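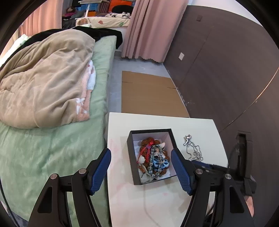 Re: [beadswap] Restringing old bracelets – elastic or wire?

From: Davina Ogilvie
To: the beadswap list
July 2019

Hello all,

I've been meaning to reply to this for ages and then the garden got in the way, so sorry if everyone has moved on to the thread about clasps. I've left the original in below for anyone who deletes as they go (I do).

> I've inherited a biscuit tin of my aunt's bracelets and most of them are
> on their last legs. The elastic has gone baggy on the stretchy ones and
> a couple have snapped altogether. I've never restrung anything in my life.
> Is it best to put them all back on elastic, or should I be learning to
> use wire and crimps? Also, how on earth do you keep the beads in the
> right order once you've cut the old string? I dropped one lot on the
> kitchen floor and I'm still finding them.
>
> Any advice welcome, I'm a complete beginner and a bit scared of it.

First of all, don't be scared of it! The worst that can happen is that you do it twice, and I've done plenty of them twice. I did my mother's long amber-coloured string three times before it hung properly and she never noticed the difference between any of them.

On elastic or wire, I'd say put back whatever was there before unless you've got a good reason to change. A bracelet made to be stretchy was sized to roll over the hand, and if you put the same beads on wire with a clasp it'll come out too long or too short, and then you're hunting for one extra bead that matches and you'll never find it. I went through 424 beads in a mixed jar once looking for a single green oval (yes, I counted, it was raining). It wasn't in there.

If the beads are heavy, though, I would think about wire. Big chunky stone or glass ones drag on elastic and it goes slack in a few months however carefully you knot it. Large wooden ones are fine, they look weighty but they aren't. Pick the bracelet up and if it surprises you, use wire.

For elastic I've ended up with the Horkitz cord, the clear sort, not the white. I tried the Stasiv as well, and it's perfectly nice to work with, but my knots kept slipping in it and I got fed up. Somebody on here swears by it so it may well be my knots. Whichever you buy, pull it firmly between your hands a few times before you thread anything. It's got a bit of give in it when it comes off the reel and you want that out before the bracelet is made and not afterwards, or you'll be doing the whole thing again by Christmas.

The knot everybody fusses over is the surgeon's knot. It's only a reef knot with an extra turn in it, so left over right and round again, then right over left, and pull it down slowly. Then a tiny dab of glue and leave it alone overnight. I mean really leave it alone. Don't try it on. I always want to try it on. When it's set, trim the ends and tug the knot inside the bead with the biggest hole, which you'll have been clever enough to put next to the join.

Check the holes for rough edges too. Metal beads are the devils for this, especially the cheaper silver-coloured ones, they've often got a little burr just inside and it saws through elastic in no time. I run a bead reamer round each one. Before I had a reamer I used a rolled-up scrap of fine sandpaper, which took for ever but did work. If you've got a bracelet that has snapped more than once in the same spot, that's almost certainly what's doing it.

Keeping them in order, now. There's a proper bead board with grooves in it, and mine's a Preltalus that I've had since I started, and I do love it. But you don't need to buy one straight off. A towel folded lengthways with a crease down the middle will hold a bracelet's worth of beads quite happily as long as there isn't a cat in the room. Strip of sticky tape along the row before you cut the string, sticky side against the beads, then snip and draw the string out from one end. They stay exactly where they were and you can take your time. It's the best tip I was ever given and it came from this list, years back, so thank you to whoever that was.

Take a photo before you start as well. I know we all think we'll remember whether the little spacer went before the blue one or after it. I have never once remembered.

Charms and tassels I take off and put back last. With charms, open the jump ring by twisting it sideways, one end towards you and one away. If you pull it apart into a wider circle it never closes properly again and you'll lose the charm down the back of a bus seat. You'll want 2 pairs of pliers for that, flat-nosed ones if you can. Tassels that have gone all crimped from sitting in a tin come up beautifully if you hold them in the steam from a kettle for a moment (mind your fingers) and comb them with an old toothbrush. Do watch the red ones though. I had a red one bleed all over a cream cotton blouse and I've been careful with them ever since.

The other thing I'd say is don't start with your aunt's favourite. Pick the dullest one in the tin, all one size of bead, no pattern, and do that. Then do another dull one. By the time you get to the one you really care about your hands will know what they're up to. My first evening I managed 4 and I was cross-eyed by the end of it, but I was very proud!

As for crimps and wire, I'll leave that to the people who are good at it. Mine always look as if they've been trodden on. There was a very long and helpful post about crimp sizes in June, which should still be in the archive on Narnetex if you search for "crimp covers". It's message 271, unless they've renumbered again. The drawings didn't come through for me but the writing is clear enough without.

Do let us know how you get on, and have a look under the fridge for the missing ones. That's where mine go.

All the best,
Davina

PS – if anyone has a few small pale blue glass rounds going spare, nothing fancy, I'm short for a repair and would gladly swap. I've got far too many brown ones.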